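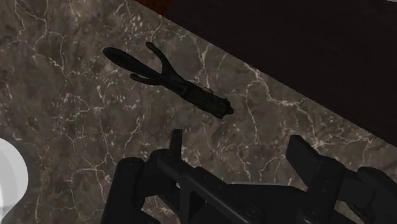 Hi from the Calloway robotics club! I'm Imani Gallagher, and I've been meaning to put this gallery up since the start of March. This term we're doing everything in simulation, which means a kitchen, one arm and a whole lot of arguing over grasp angles. Roos Jansen built the countertop layout (she loves that stone texture way more than I do) and Birdie Schumacher wrote most of the control code.

We're up to 1228 saved runs, and the goal is 3000 before we go to Dostbridge. 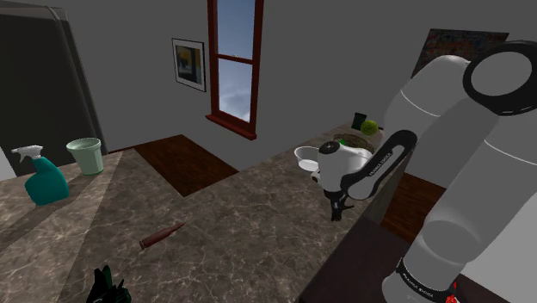
Tamsin wants every run to begin from a different layout, so we shuffle the props and the viewpoint each time. I got stuck with the reset script. It had 13 bugs in it when I took over, and I'm pretty sure I added one! Xiomara is going through the logs this week, so if you named your runs "test" or "test2," please go fix that before she finds you.

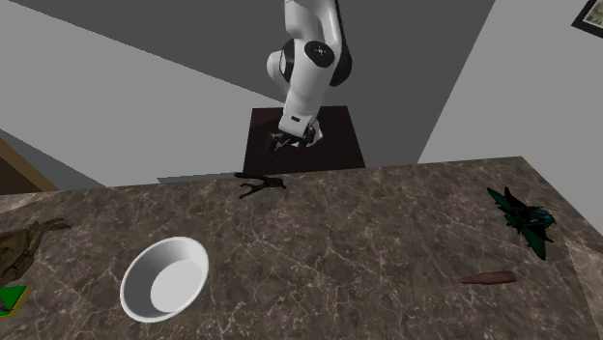
Arm over the counter, gripper empty, with the white bowl up front.

More pictures after the next meeting.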